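## Slide 7: parallel jaws, Prultgate vs Yook

*(4 minutes, slide stays up until the table)*

- Same arm, same wrist camera, same Flekix controller for both grippers. Only the jaws and their mounting plate were changed.
- Test objects: thin upright cylinders, mainly pens and markers, on an ordinary desk with the usual clutter left in place.
- 523 grasps logged per gripper. Drops and slips are scored separately. Say this slowly, it was asked twice in March.

The Prultgate jaws close faster but overshoot on narrow barrels. Force reading settles late, so the controller reports a firm grip before there is one. Lowering the closing speed fixes most of it and costs time on every cycle. 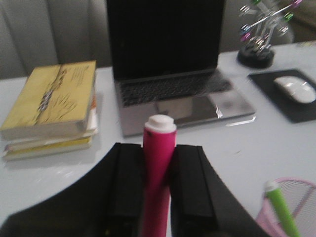
The Yook jaws hold a barrel upright with less tilt, at the price of a wider body. In dense clutter the base touches neighbouring objects before the fingers reach the target. We changed the approach angle by hand in those cases and marked the runs.

Pad wear: inspected at almost 3,000 closures. Prultgate pads replaced, Yook pads left on.

PAUSE. Go to table.

- Row 2 is the one to point at (slip under side load).
- Leave out the Zanora column unless asked. Old firmware, results not comparable.
- Camera offset questions go to Olesia Dovhaniuk, who did the calibration.

Next slide: cable routing at the wrist.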